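**Cuffing automation** (also *cuff work*, *robot cuffing*) is the use of robot arms and grippers to fit, hold or check cuffs on limbs and limb-shaped forms. Mostly met in workshops that make or refurbish supports, straps, wraps and similar soft goods. This article is about the work and about what happens to the people who used to do it by hand, or still do. For the sewing side see *Machine stitching of soft goods*.

## Background

Fitting a cuff by hand is a bench job. One person, one form, one cuff. Slide it on, turn it, lay the flap over, press the fastener, pull it about a bit, take it off again. Repeated all shift. Workers tend to call it "dressing" and the people who do it "dressers", though neither word turns up much in job adverts.

The job was left alone by automation for a long time. Cloth moves. Hard parts sit where they're put and a robot can be told once where that is, but a flap of fabric hangs differently each go. Early attempts used clamps and a fixed arm and needed a person standing next to it to straighten things out, so not much was saved.

Grippers with jointed fingers changed this, along with rehearsal in simulation. A task can now be tried on a screen many times before a real arm is let near a real bench. Whether that makes it a good job for a robot is still argued over, see *Criticism*.

## The work at the bench

A typical cell has one arm, one gripper and a stand for the form. The order of work varies between sites but usually runs:

1. Form is brought to the gripper, or the gripper to the form
2. Grip is taken on the narrow part
3. Cuff is turned until the fastener faces front
4. Flap is closed
5. Pull check
6. Release

Steps 3 and 4 are where the trouble is. Step 5 is often still done by a person, even at sites that call themselves fully automatic.
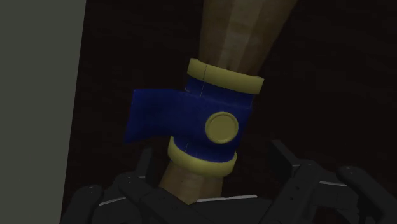 Rehearsal is the part of the job most dressers had never met before, and for many it is now the biggest share of the day. Arm and cuff are both drawn by computer, the forms are kept simple to save time, and the worker's task is to say what's right and what's wrong with how things sit. Scenes are usually stripped down to what matters: a limb made of flat planes, a blue cuff round the middle of it, a pale yellow ring at each end of the cuff, a round yellow disc on the front and the dark fingers of the gripper below. The flap is what experienced people look at first. Sticking out to the side, as it does there, it can snag or fold under, and an old hand will spot a bad hang long before the software flags it. Colour matters too. Rings in a shade well away from the band make the two ends of the cuff easy to find, for people and for machine vision alike.

Judging a rehearsal takes a different sort of attention from fitting. Less in the hands, more in the eyes. Some like it. Others say they can't tell how tight a thing is by looking at it and shouldn't be asked to.

## Adoption

The best documented case is the Sotmont works, run by Groltik, which makes straps and supports. Cuffing there was done by 15 dressers on two shifts. Three cells were put in along the back wall, with software from Hellström, and the hand benches were kept going next to them while the changeover went on. Target was 600 cuffs a shift across the cells. This was reached, then dropped again when the works took on a softer cloth, and the hand benches picked up the difference.

No one was laid off at the changeover. Eight of the dressers moved to cell work, the rest stayed on the benches or went over to packing. Groltik has since stopped replacing bench workers who leave, which the workforce noticed fairly quickly.

A training course called Edus was set up alongside. It covers stopping and restarting a cell, clearing a snag, reading the rehearsal screens and writing up faults. First version was mostly slides and was badly liked. The second put trainees at a live cell from the first morning.

Smaller workshops have been slower. A short run of odd sizes is still quicker by hand, and setting up a cell for it can eat most of a day.

## Effects on workers

### Hands and backs

Fewer sore thumbs. Pressing fasteners shut was the main complaint on the old benches and most of that has gone where cells are in use. Against this, cell workers stand more and walk more, and neck ache from screens placed too high has come up repeatedly. At Sotmont the screens were lowered after complaints.

### Pace

On a hand bench the worker sets the pace, within reason. At a cell the machine does. A dresser could slow down for a tricky cuff and catch up later; a cell carries on at the same rate and then stops dead. Workers describe long dull stretches broken by a rush. Breaks became harder to take at first, as a stopped cell showed up red on the supervisor's screen whatever the cause. A pause button marked as a break was added later on.

### Skill

Opinion is split. Managers speak of workers moving up to more technical jobs. Long-serving dressers tend to say that the feel for cloth took years to get and isn't being passed on, because new starters go straight to the cells. Both can be true at one site. The pull check is the usual example: it needs feel, it's still done by hand at many cells, and the people doing it learned on the benches.

### Talk

A smaller point but it gets raised a lot. Benches faced each other. Cells have guarding round them and are set apart, so people who talked all day now mostly don't. Some sites moved the packing tables closer in. Helped a little.

### Pay

Varies. Cell work is generally graded a step above bench work, but piece rates went when the cells came in, and the fastest dressers lost out by it. At Sotmont a top-up was agreed for them, to run for a fixed period only.

## Faults

Common stoppages, in no strict order:

- flap folded under the band
- ring slipped down the form
- grip too low, form tilts
- fastener pressed off-centre
- cuff put on back to front by whoever loaded it

The last is a human fault and is logged seperately at most sites. Workers have objected to this, on the grounds that machine faults are all lumped in one column while theirs gets its own.

## Criticism

Two complaints come up most. One is that rehearsal flatters the machine. Simulated cloth hangs tidily and real cloth has lint, loose threads and damp in it, so results on screen tend to look better than results at the bench. Makers of the software say the gap is closing. Dressers asked to sign off a rehearsal have sometimes refused until they had seen the same cuff run on a real arm.

The other is about credit. Much of what a cell does well came from dressers pointing at a screen and saying no, not like that. This is rarely written down anywhere as their work. A proposal to list dressers by name in the setup records was made at Sotmont and has not been taken up so far.

There is also a narrower argument over whether the pull check should be automated at all. Those against say it's the one point where a person still touches every cuff before it goes out. Those in favour point out that the person is tired by the end of a shift and the gripper isnt.

## See also

- Bench work
- Gripper
- Machine stitching of soft goods
- Piece rate
- Pull check

*Last checked 27/08/2025. Section on pay needs more sources.*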